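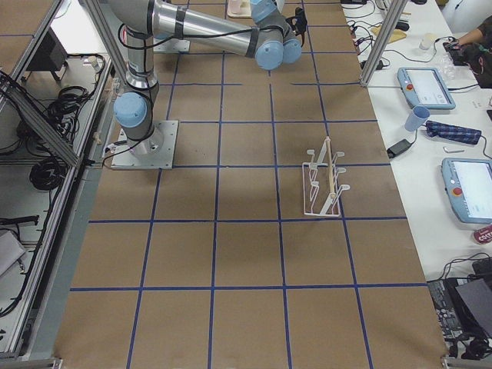

How to Set Up and Use a Wire Dish Rack

A wire rack will dry a full load of dishes in the time it takes to wipe down the kitchen, provided it is set up properly. Most complaints about racks (spotty glasses, plates that fall over, a puddle on the counter) come down to where the rack sits and how it is loaded.

What you need

A coated wire rack with curved prongs
A tray or a folded towel to go under it
A small cup for utensils
A dry dishcloth

Step 1. Choose the spot

Put the rack next to the sink, on the side opposite your washing hand. If you hold the sponge in your right hand, the rack goes on the left. Leave 2 inches between the rack and the wall so air can move behind it. Keep it clear of outlets and anything with a cord.

Step 2. Check that it sits flat

Press down on each corner in turn. If the rack rocks, turn it a quarter turn and try again, as the counter may be the uneven part. A bent foot can be eased back by hand. Don't use pliers directly on the wire, or you will crack the coating and it will rust there. Wrap the jaws in a cloth first.

Step 3. Load the plates

Start with the largest plates at one end and work down in size. Stand each plate between two prongs, all facing the same way. Leave an empty slot between dinner plates. Deep soup plates need two empty slots. The narrow Hostau rack has 9 slots, enough for four dinner plates and a saucer or two. The wider Ulholm takes deeper dishes but needs more counter.

Step 4. Bowls and cups

Bowls go at an angle, leaning on the prongs with the rim down. If they sit flat, water collects under the rim. Cups go upside down along the side. Plastic cups are light and tip easily, so wedge them between heavier things.

Step 5. Wooden spoons, chopsticks and skewers

Wood should stand or lean so that both sides get air. Set long pieces diagonally across the rack with the wet end up. Thin sticks can slip through the bottom wires, so rest the lower end against a prong. Leave them overnight before they go in a drawer.

Step 6. Empty and wipe

Unload the rack before the next wash. Shake the water off the tray and wipe the wires where they cross.

Cleaning the rack

Once every 8 days or so is enough in most kitchens. Soak the rack in warm water with a cup of white vinegar, then go over the joints with an old toothbrush. Rinse and let it dry upside down. If the coating has chipped, touch it up with appliance paint and let it cure for as long as the can says before you put dishes back on it.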